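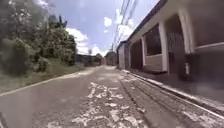 Home Stories Essays Archive Submit About

The Useful Life of Things

7 min read

Maham Kakakhel had never trusted a number that ended a meeting. The number that ended this one was 1,574, and her brother wrote it on the back of the Skanden invoice and turned it around so she could read it.

"Per month," Naveed said. "For 28 months. That's the straight line."

"The straight line to what?"

"To zero. You take what the oven cost, you spread it out over its life, you get to zero. Merent does it for everybody."

Merent was the bookkeeping service. It was one man with a good website, as far as Maham could tell, and he had never been inside Promby Bread. He had never met the oven. She wanted to know how he had found out it would live for 28 months.

"It's an estimate," Naveed said.

"Whose?"

Naveed looked at the invoice for a while. Out front somebody was waiting at the register, so he went and sold them a loaf, and he took longer over it than a loaf needed.

When he came back she had pulled out the old ledgers. Their father had kept them in green ink, in a hand that leaned hard to the right, and in all those years he had not depreciated one thing. He bought the first mixer and wrote down what he paid. When it broke he wrote down what the repair cost. In between, as far as the books were concerned, the mixer did not exist. He had been wrong, the tax people had told him he was wrong, and he had paid them in May with a face like a shut door. Still, Maham found the pages restful. Every figure in there was money that had left somebody's hand.

"Look at this," she said. "He bought the dough table for 200 dollars. It says so. Where's the table now?"

"In the back."

"What's it worth?"

"On the books? Nothing."

"And you rolled out how many rolls on it this morning?"

"That isn't the question, Maham."

She thought it was a pretty good question. The table was worth nothing and fed them both. The oven was worth a great deal and so far had tripped the breaker twice. If Rajput Supply came by tomorrow and offered to haul it away, she doubted they'd pay what it said on the sheet.

"So you want to expense it," Naveed said. "The whole oven, this year. Then we show a loss, and the bank sees a loss."

"Did we lose money?"

"No! We bought an oven."

"Then why would it be a loss?"

"Because you'd be writing it down as gone." He put both hands flat on the invoice. "It's not gone. It's right there. That's all the guy is saying. A bit of it goes every month, and the rest is still ours."

She had to admit that he'd said it better than the website did. She didn't like admitting it, so she asked about the lane.
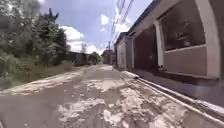
The lane: worn asphalt, pale patches, and no line in anybody's ledger.

The lane was a sore point. It ran behind the bakery, and the landlord had written to all the tenants proposing that they share the cost of repaving. He called it an investment. The letter used that word in every paragraph, and Maham had read it with a pencil in her hand.

"If we pay our share," she said, "what do we own?"

"A better lane."

"We don't own the lane, he owns the lane. We'd be paying him to own a better one."

Naveed opened his mouth and shut it again. He got out his phone and typed for some time, and she knew he was writing to Merent. The reply came fast, which made her suspicious of it. He read it to himself, then out loud, without much spirit.

"He says it depends on the lease."

"Ha."

"He says it could be a leasehold improvement. Or it could be repairs. Or it could be, um, additional rent."

"So it's three different things."

"Depending on the lease."

"And you trust him with the oven."

He didn't answer. He went to the filing cabinet for the lease, and the drawer stuck the way it always did - left side down, then lift. The cabinet had been fully depreciated under some other owner, before either of them was born. He found the lease under the parking agreement and they read it at the dough table with the flour pushed back, each of them keeping a finger on the line.

Clause nine said the landlord maintained the lane. Naveed read it again. Then he took the landlord's letter and laid it beside the clause.

"Well, that's not an investment," he said.

"No."

"That's just him asking."

She got up and checked the rolls, which had four minutes left. She could smell that they had four minutes left, and the Skanden panel said six. She stood there with the cloth in her hand, watching the little green digits.

"Put the oven down your way," she said. "But I want it at 36 months. It's going to last longer than he thinks, for what we paid."

"You can't just pick a number, Maham."

"He did," she said, and opened the door early.

Contact us | © 2023 | Back to top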